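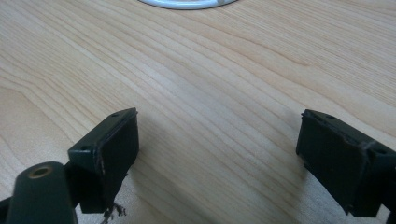 *Table 2, top surface, pale end. Round white item left in place at the far side.*

**Furniture check, Parwood reading room**
Checked by: Rónán Lynch
Date: July 11, 2019
Sheet no.: 3308

Mark each line OK, Watch or Fix. Write a comment even if the line is OK.

## Top surface

- [x] **Scratches:** OK. None seen. Ran a dry cloth over the whole top and it did not catch anywhere.
- [x] **Stains and rings:** OK. No stains. The slightly darker honey-brown streaks are in the grain and should not be scrubbed or sanded. The April sheet had them down as a spill, so I have crossed that out.
- [x] **Finish:** OK. Smooth. Grain runs on the diagonal and gets wavy toward the middle, so wipe along it as well as you can.
- [x] **Cleanliness:** OK. Surface clean.
- [ ] **Flatness:** Watch. Long level shows a very small dip near the window end. A pencil does not roll by itself. Look again next time.

## Edges and corners

- [x] **Splinters:** OK. Felt along all four sides with a bare hand.
- [ ] **Corners:** Fix. The one nearest the door is sharp underneath. Light sanding, then a dab of oil. Do not use the Dakora polish on it, it stays tacky on bare wood.
- [x] **Gum or tape underneath:** OK. Old tape removed, residue cleaned off.

## Legs and frame

- [ ] **Wobble:** Fix. Slight rock when you lean on the door side. Leg bolt took most of a turn. Still moves a little, needs a new washer.
- [x] **Other bolts:** OK. All tight by hand and with the wrench.
- [ ] **Feet pads:** Watch. One pad is worn thin. Spares are in the Nindby drawer with the chair glides.
- [x] **Cross rail:** OK. No cracks at the joints.

## Space around the table

- [x] **Walkway:** OK. Chairs push in fully and the path to the door stays open.
- [x] **Cords on floor:** OK. None crossing the walkway.
- [ ] **Lighting:** Watch. Light is soft and one half of the top gets more of it than the other. Fine for reading in daytime. Check it after dark before the evening group moves in.

## To do

1. Sand and oil the sharp corner.
2. Fit washer on the door-side leg, then repeat the wobble test with weight on each corner.
3. Replace the thin foot pad. If the drawer is out, order under stock line 699.
4. Evening light check.

Table can stay in use for reading and paperwork. No standing on it and no heavy boxes until item 2 is signed off.

R. Lynch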